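Waiting lists and other tall stories

20 Feb 2024

I asked to buy a watch in January and was told I could not. The watch exists, the shop was open and my card works. What I could do was "register an expression of interest", which meant giving a pleasant young man in a very good suit my email address, my phone number, my job and a short account of what other watches I own.

The brand was Odora. If you don't follow this stuff, Odora makes steel sports watches that look like other steel sports watches, and for most of its life you could walk in and buy one with a bit knocked off the price if you asked nicely. I did exactly that once, years ago, and still wear the thing. Then the last boom came along, everybody lost their heads, and Odora found it had a waiting list. Fair enough. Demand went up and they couldn't make enough. What I have trouble believing is that the list is still there.

Prices on the second-hand market have been sliding for a good while. You can find the same model I was asking about, with box and papers, for less than the shop price. I had three open in tabs on my phone while I was sitting on the nice sofa. So who are all these people in the queue ahead of me? Why are they waiting for a watch they could have by the end of the week for less money?

I put this to the young man, more politely than that. He said that many clients "value the purchase journey". I said I'd come on the number 29 bus and that was enough journey for me. He laughed, to his credit, and went to fetch me a coffee.

My own guess, and it is only a guess, is that the list now does a different job from the one it started with. It used to ration watches. Now it props up the idea that they need rationing. The shop gets a stack of names and numbers, the brand gets to say in its press material that demand remains strong, and some of the people on the list get a phone call a few weeks later saying that, what luck, one has just come in. I had that call, by the way. It took nine days. I'd been told to expect a year or more.

I said no. I'd like to claim it was on principle but I had also gone off the dial.

The other thing that bothers me is what gets asked of you along the way. The form wanted to know which "lifestyle areas" I spent on, and whether I had bought jewellery from the same shop. We all know what that one is for. Buy your other half a bracelet you wouldn't otherwise look at and your name drifts upward. Every shop denies it and I have yet to meet a collector who doesn't think it happens. I can't prove it either way, and I notice that none of the shops have offered to show anyone how their lists work.
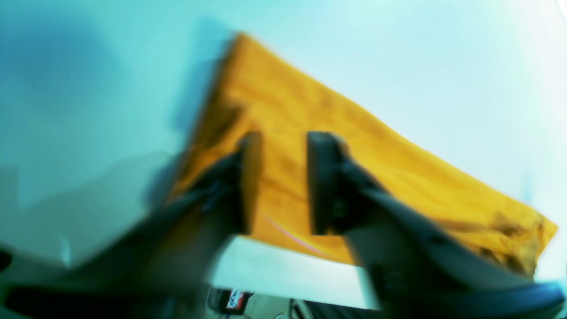

Filed under: Watches, Grumbles

While I was in the mood I went along to the Bevley trade day, which I'd skipped for the last few years. It used to be a proper fair, with the big names taking the ground floor and the strap sellers and tool people squeezed in upstairs. The big names have gone. They have their own events now, where they choose who comes and nobody wanders off to look at a rival's stand. The organisers say the new format is "more intimate". The hall is the same size it ever was, so what they mean is that there are fewer people in it.

I don't say that with any pleasure. I like a fair. You could pick up a watch from one maker, walk ten steps and pick up another for half the price, and ask yourself what the difference was. That was worth the ticket on its own. A brand's private evening with little things on sticks gives you nothing to compare anything with, and I suspect that suits the brand very well.

The organisers' leaflet promised 72 exhibitors. I'm not going to argue with it, though I will say that it seemed to include the firm doing the sandwiches and a stand where you could sign up for a magazine.

The biggest space had gone to Ovutov, which is new to me and, as far as I can work out, new to everybody. Lovely printed booklet, thick paper, lots of mountains. The booklet talks about "reviving a heritage" and gives no dates, no town and no names. I asked the woman on the stand where the watches were made. She said they were "conceived in Switzerland". I asked where they were put together after they had been conceived, and she said she would find out and email me. I'm still waiting.

The movement inside is a perfectly decent bought-in one, the sort you find in plenty of watches. It's reliable and any competent repairer can look after it, and if Ovutov said so plainly I'd think better of them. Instead it has been given a name of its own and a bit of engraving on the rotor, and the booklet calls it "our calibre". Ours in what sense? I own a car and I don't call it my engine design.

They are making 347 of the first model. I asked why that number. It's apparently the height in metres of a hill the founder likes. All right. But a limited edition only means something if more people want one than can have one, and I would bet a modest sum that you'll be able to buy number 200 and something in a sale before long. Limited to 100 sounds special and limited to 347 sounds like what the factory quoted for.

There was one stand I liked a great deal, so let me be fair. Sakalauskas is a tiny outfit that makes watch cases and sells them mostly to other brands, and they had brought a tray of half-finished ones along. Straight from the press, after the first cut, after the second, after polishing, and a couple that had gone wrong, with a label saying how. You could pick them all up. The man behind the table talked to me for ages about lug holes and why he thinks drilled ones ought to come back (I agree, they make changing a strap so much easier and I've got the scratches to prove it). There was no sofa and no booklet. When I asked who buys his cases he said he wasn't allowed to tell me, and then looked across the hall for slightly too long.

I've been turning that over since. The trade is full of people who are very good at something and are under contract to keep quiet about it, so that somebody else can put a mountain on a booklet. I can see why the brands like it. I don't see what's in it for the buyer, who is paying a lot of money and might reasonably want to know who did the work. Food sellers have to tell you more about a chicken.

People who comment here will say, as they did last time, that nobody needs a watch, it's all romance, and if you take the romance away there's nothing left to sell. I half agree. I'd no more want a luxury watch shop to be run like a tyre depot than you would. But I can enjoy a story and still want to know which bits of it are true. The finish on that Sakalauskas case was beautiful and I knew exactly how it had got that way. It didn't spoil it.

As for what I'd like to see, it isn't much. If there's a list, tell people where they are on it. If the movement comes from outside, name the maker. If the fair has shrunk, knock something off the ticket, as it cost me the same as it did when there were two floors.

I came home without buying anything apart from a spring bar tool, my old one having gone missing behind the washing machine. The old Odora is running a few seconds fast and is due a service. The official service centre wants it for four months and would like to replace the hands, whether I want them replaced or not. I have written to ask if I can have the old ones back in a bag. They've told me my question has been passed to the relevant team.

Comments are open. If you work for one of the shops with a list and want to tell me I've got it wrong, please do, and I'll put it up in full.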